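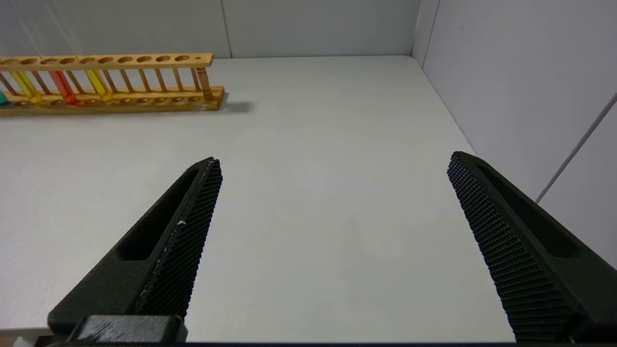
4.2 Living with the Brilleo kit

I should say up front that I wanted to like the Brilleo, and that I paid for it out of the same budget line that covers my pipette tips. It ships from Benach as a bench package: arm, wrist camera, two-finger gripper, and a license for their Festovov teaching software (version 794 when ours arrived, which I only mention because the menus moved around in the next one). We set it up next to a white table and a wooden test tube rack, the ladder kind with a top bar full of holes and a base board with shallow recesses. Figure 3 is the wrist camera's own view, with the fingers spread wide and the colored tubes sitting over in the left part of the rack. That view is what Festovov shows you while you teach a task, and I got used to it faster than I expected! The fingers take up a good part of the lower half of the picture, but there's plenty of open table between them, so you can line up an approach without squinting at a second monitor.

Figure 3. Wrist camera view of the test tube station, gripper open. Red, yellow and teal-green liquids; rack at upper left.

The pads are the part I'd pay for again. They have a fine grid of tiny raised bumps on the inner faces, and on round glass that texture matters a lot more than the squeeze force setting, at least in our hands. Jayanthi Rajan ran the grip tests and started with the force turned way down, then crept upward until tubes stopped rotating between the fingers. She ended up well below the Benach default. We left it there for everything reported in Section 5. I'd love to see replacement pads sold on their own (right now you have to buy the whole finger, which annoyed me more than it probably should have).

Teaching was a mixed bag. You guide the arm by hand, tap a pedal to save a pose, and Festovov fills in the path. For a single tube going from one hole to another, my first try took 12 minutes, most of it spent hunting for the pedal with my foot. Chaining moves together was clumsier. If you edit one pose in the middle of a chain, every later pose asks to be confirmed again, and there's no way to say yes to all of them. Vasanthi Lobo wrote a small script to get around this, and we've put it in the supplement as file 1403.

Compared with the Nadar kit we borrowed for Section 4.1, the Brilleo is friendlier to someone who has never touched an arm before, and a bit stingier with its logs. Nadar writes out every joint reading. Brilleo gives you a summary per move, and you have to write to Benach support for the rest. They were nice about it, but we waited 2 weeks, and the files came in a format that needed its own converter. Anyone planning to publish joint-level data should ask for that access when they place the order. For our purposes the per-move summaries were enough, and those are what we use in the comparison that follows.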